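Stonik Fleece Bath Towel
By the Dusitton product desk
February 5, 2026

The Stonik is a bath towel made from polyester fleece in place of looped cotton terry. It measures 27 by 50 inches, packs down small, and dries fast on a rail or over a door. We have carried it since last April, and it has replaced two of the older microfiber towels in our bath range.

Fleece feels different from terry. The surface is brushed on both sides, so there are no loops to snag on a ring or a zipper. It takes up water best when you press it against the skin and hold it there for a second. Rubbing hard moves the water around more than it lifts it. People who grew up with heavy cotton towels usually need a few showers to get used to this.

The edges are folded once and stitched with polyester thread. There is a hanging loop at the middle of one short side. The care label is sewn next to the loop and can be cut off without opening the hem.

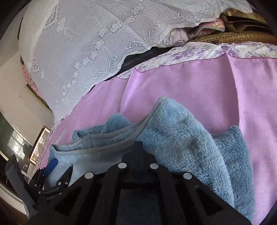
Can the Stonik go in the dryer with cotton sheets?
It can, on low heat, but cotton sheds lint and fleece holds on to it. Dry it with other synthetics if you have enough for a load, or hang it up.

Wash the towel once before you use it. New fleece has a light finish left over from the mill, and water will bead on it until that is gone. Use warm water and a normal amount of detergent. Leave out fabric softener and dryer sheets, which coat the fibers and bring the beading back. If that has already happened, two warm washes with no softener will usually fix it. Do not iron. Bleach is not needed and will weaken the stitching.

Some pilling is normal in the places that get the most wear. A fabric shaver takes it off. Washing the towel inside a mesh bag slows it down.

The Stonik is sold singly or in a carton of 36 for guest houses and gyms. Carton orders ship from our Zistimcombe warehouse and singles ship from the store. At the last stock check we had 1,237 in the warehouse, with light blue and gray in good supply. The sand color is low and will not be restocked until April.

If you want something heavier, look at the Maurya, a cotton terry towel in the same size at 510 grams per square meter. It takes longer to dry and needs more room on the shelf. Both towels can be returned unwashed within 50 days.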